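Entretien et remise en service d'une cellule à deux bras : notre procédure, étape par étape

Mise à jour du 7 mai, par Yung-ching Yang

Cette page s'adresse aux personnes qui reprennent une cellule Morris après un arrêt. Elle décrit la vérification des pinces, des caméras de poignet et des câbles, puis l'essai de manipulation que nous faisons avant de rendre la machine aux utilisateurs. Je l'ai écrite d'abord pour l'atelier de Stendon, mais les collègues de Drolleo travaillent avec le même montage et peuvent la suivre sans changement. Le français n'est pas ma langue maternelle, alors si une phrase n'est pas claire, écrivez-moi et je la corrige.

Avant de commencer

Il vous faut un jeu de clés six pans, un chiffon sec qui ne peluche pas, une lampe de poche, des petits clips de câble de rechange et le cahier de la cellule. Prévoyez aussi un objet souple pour l'essai final.

Lisez les dernières lignes du cahier. Si la personne avant vous a noté un bruit, une chauffe ou une perte d'image, commencez par ce point et laissez le reste pour après.

1. Mettre la cellule au repos

Amenez les deux bras en position basse avec la commande de repos. Ne coupez jamais l'alimentation quand un bras est levé : les articulations n'ont pas de frein et le bras tombe de tout son poids sur la table. Tenez chaque bras avec une main sous le coude pendant que vous coupez, le gauche d'abord, ensuite le droit. Attendez que tous les voyants soient éteints.

Débranchez maintenant le bloc secteur du mur. L'interrupteur seul ne suffit pas pour travailler près des connecteurs.

2. Contrôler les bases et le rail avant

Les deux bases sont fixées sur le rail noir à l'avant de la table. Prenez chaque base à deux mains et essayez de la faire bouger, doucement. Si vous sentez un jeu, serrez les vis en croix, un quart de tour à la fois. Un serrage trop fort d'un seul côté penche la base, et vous allez perdre ensuite une heure à chercher pourquoi la calibration est mauvaise.

Regardez avec la lampe dans les ouvertures de câblage, aux extrémités. Vérifiez que chaque connecteur est enfoncé jusqu'au bout et qu'aucun fil n'est pincé contre un bord. Ne tirez pas sur les fils fins pour tester, poussez seulement le corps du connecteur.

3. Suivre les câbles de caméra

C'est la panne la plus fréquente chez nous. Le câble de la caméra doit faire une boucle assez large pour que le poignet tourne sans tirer dessus, mais pas si large qu'elle accroche les objets posés sur la table. Branchez la fiche bleue du côté extérieur du support, passez le câble vers le bas, puis ramenez-le le long du segment blanc et fixez-le avec un clip.

Pour trouver la bonne longueur, tournez le poignet à la main, lentement, jusqu'à sa butée dans un sens puis dans l'autre. Le câble doit rester souple aux deux bouts de la course. S'il se tend, ouvrez le clip et donnez-lui 15 mm de plus. En décembre, nous avons changé deux câbles cassés juste derrière la fiche, et les deux étaient trop courts.

4. Nettoyer et contrôler les doigts

Essuyez l'intérieur des doigts avec le chiffon sec. Les nervures retiennent les fibres des tissus, et une pince encrassée laisse glisser les petites pièces. Pas de solvant ! Joanne Garside a essayé l'alcool sur un ancien jeu et la surface est devenue cassante en quelques semaines.

Fermez les doigts à la main et regardez-les de face. Les deux pointes doivent se rencontrer sur toute leur largeur. S'il reste de la lumière d'un côté, desserrez les vis du doigt fautif, alignez, resserrez. Changez toujours les doigts par paire. Nos rechanges viennent de chez Graltance, et la commande passe par Agnes Sutherland.

5. Remettre sous tension et calibrer

Rebranchez le bloc, mettez l'interrupteur sur marche et attendez que les voyants soient stables. Lancez la prise d'origine du bras gauche, puis celle du bras droit, jamais les deux ensemble. Ensuite ouvrez et fermez chaque pince 4 fois à vide. Le mouvement doit être régulier, sans à-coup à la fin.

Ouvrez les deux vues de caméra sur l'écran. Les pointes des doigts doivent être visibles et nettes dans chaque vue. Si l'image est penchée, c'est presque toujours le support qui a tourné, et il faut le redresser avant de toucher au logiciel.

6. Faire l'essai de manipulation

Un essai à vide ne montre pas grand-chose. Nous travaillons donc avec un article en tissu muni d'un petit anneau métallique : il demande une prise précise, et le tissu bouge quand on le soulève. Laissez sur la table et sur les murs les accessoires habituels, pour que les bras aient leurs vrais obstacles.

Approchez la pince droite par le côté, pointe vers la gauche, et fermez près de l'anneau. Levez lentement. Gardez la pince gauche ouverte, à côté du tissu mais sans contact, prête à prendre le relais.

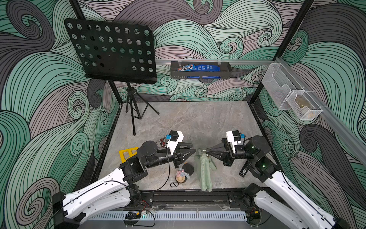

Essai avec l'article en tissu vert pâle : pince droite à l'anneau, pince gauche ouverte.

Tenez cette position pendant 15 secondes et surveillez l'anneau. S'il descend entre les doigts, revenez au point 4. Si le poignet tremble, réduisez la vitesse et recommencez - souvent c'est une vis de base mal serrée, donc le point 2.

Passez ensuite le tissu à la pince gauche et répétez l'essai de l'autre côté. Pendant ce transfert, gardez un œil sur la boucle du câble gauche, car elle descend près des objets de la table. Arrêtez tout de suite si elle touche quelque chose.

7. Remplir le cahier

Notez la date, vos initiales, les pièces changées et le résultat de l'essai pour chaque bras. Écrivez aussi le compteur de cycles. Nous refaisons les points 3 et 4 tous les 500 cycles, et la procédure complète tous les 1 000 cycles.

Questions fréquentes

La prise d'origine s'arrête au milieu. Coupez, ramenez le bras à la main en position basse, relancez. Si l'arrêt revient au même endroit, cherchez un câble coincé dans le coude avant de penser au moteur.

Une caméra disparaît quand le bras bouge. Refaites le point 3. Échangez ensuite les câbles des deux caméras : si le défaut change de côté, le câble est à remplacer.

Peut-on sauter l'essai avec le tissu quand on a seulement nettoyé les doigts ? Oui pour un simple coup de chiffon, non si une vis a été touchée.

Merci à Mared Maddocks et à Nerys Pugh, qui ont relu les points 2 et 5 et m'ont signalé une erreur dans l'ordre de coupure des bras. La version imprimée dans le classeur de la cellule est encore l'ancienne, merci de la remplacer par cette page.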